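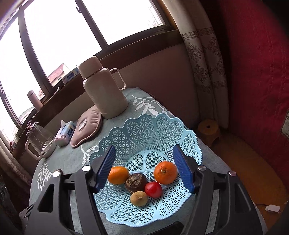
水果放在桌上总是坏得快,大家平时都怎么存?

Clurnuline

各位好,第一次在这里发帖,说得啰嗦一点,请多包涵。我们家一到四月就爱买水果,橘子、番茄、芒果,看见新鲜的就往家里拎,回来一股脑儿全放进餐桌上的塑料篮里。结果常常是上面的还好好的,底下的已经软了,有时候还长一层绿毛,擦都擦不干净,看着真心疼。上次在小区门口的店里一口气花了62块,最后扔掉快一半,被我妈念叨了一整晚。想请教一下,哪些该放冰箱,哪些放外面就行?买回来要不要先洗?家里冰箱不大,保鲜层早就塞满了剩菜,太占地方的办法恐怕用不上。先谢谢大家啦!

Amden

你好呀,你说的情况我家以前也一模一样。我的习惯是买回来先不洗,摊在桌上挑一遍,有磕碰的、皮软的当天就吃掉,剩下的再收。橘子、橙子放在阴凉通风的地方,一个星期没什么问题,天热了再挪进冰箱。番茄要是还没红透,就蒂朝下放在外面慢慢熟,熟透了一两天内吃不完再冷藏,吃之前提前拿出来回回温,味道会好很多。

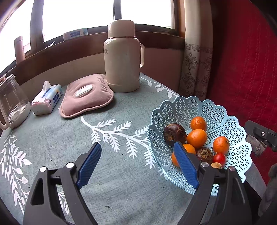

还有一点,香蕉和熟苹果最好单独放,它们会催着旁边的水果一起熟,我吃过好几回亏。篮子用镂空的比实心的盆好,底下透气,隔几天倒出来翻一翻,顺手把篮子冲一冲晾干。要是窗边下午晒得厉害,就往屋里挪一挪。芒果生的时候别急着进冰箱,冻过就不肯好好熟了,我婆婆喜欢用报纸包着,放在米缸旁边,倒是挺管用的。

Khương

少买点,勤快点去买。

Stukar

补充一句,长毛的那个要赶紧拿走,挨着它的也擦干看看,别舍不得。橘子皮上要是带水珠,先用厨房纸吸干再放,我家就是懒得擦,坏过一整袋。冰箱小的话,橘子可以装进纸袋挂在阳台背阴的那一面,我们这边春天这样放到月底都还能吃,不过南方回潮的时候就别试了,墙都在滴水呢。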